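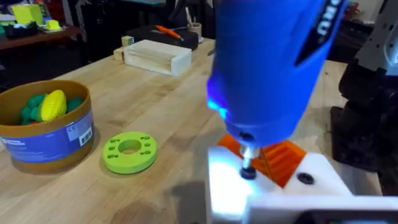 Rotary tool with a sanding bit, over a pale wooden bench

Plavside Survey Logbook

If you fill in paid surveys in the evenings, or on the bus, or while the potatoes are boiling, you will know how quickly it all gets into a muddle. One site pays in points, another in vouchers, a third wants you to reach a certain balance before it lets you have a penny, and somewhere in your inbox there is an invitation to a study you really did mean to finish. The Plavside Survey Logbook is a proper paper book for keeping all of that in one place, and we have been selling it from our little shop in Marnley for long enough now to be very fond of it.

It was drawn up by Frans Wouters, who had been doing surveys for years and keeping his notes on the backs of envelopes (he still has a drawer full of them, and has offered to show us more than once). His first version was far too complicated, with a code for everything. The one we sell now is much plainer, and you can pick it up and start on any page you like.

What's inside

The book has 246 pages. At the front there is room for 61 survey sites, each with its own entry for the date you joined, the email address you used, the smallest amount you can cash out and how long payments usually take to arrive. There is a line for a password hint too - please do keep it to a hint, and never write the password itself.

After that come 53 weekly spreads, so you have a full year and a bit to spare. Each has columns for the survey, the time it was meant to take, the time it really took and what you were paid for it. That third column is the one people write to us about! It can be quite an eye-opener to find that the ten-minute survey on breakfast cereal has been taking you twenty-five. 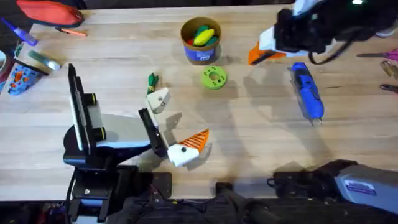

At the back are the payment pages, where you note each request and tick it off once the money or the voucher has turned up, and a few blank sheets for anything else. Lots of customers use those for screen-outs, meaning the surveys that ask you eight questions and then decide you're not the right sort of person after all. If a site does that to you week after week, it helps to have it in writing when you are deciding whether to stay.

Paper and binding

Van Damme print and bind it for us. The pages are cream and take a biro or a pencil nicely, though a heavy felt tip will show through. It opens flat on a table and has 2 ribbon markers, one for the current week and one for your payments.

Refills and extras

Weekly pages can be bought as a slim refill which tucks into the back pocket. The Bumum sticker sheets fit the columns as well, if you like to mark points, cash and vouchers in different colours.

Ordering

Orders placed before noon go out the same afternoon, except in December, when we do get rather behind and would ask you to allow a few extra days. Unmarked books can be returned for a refund within a month. The logbook is only a record book, so it doesn't sign you up to any survey site, and we aren't paid by any of them to mention their names.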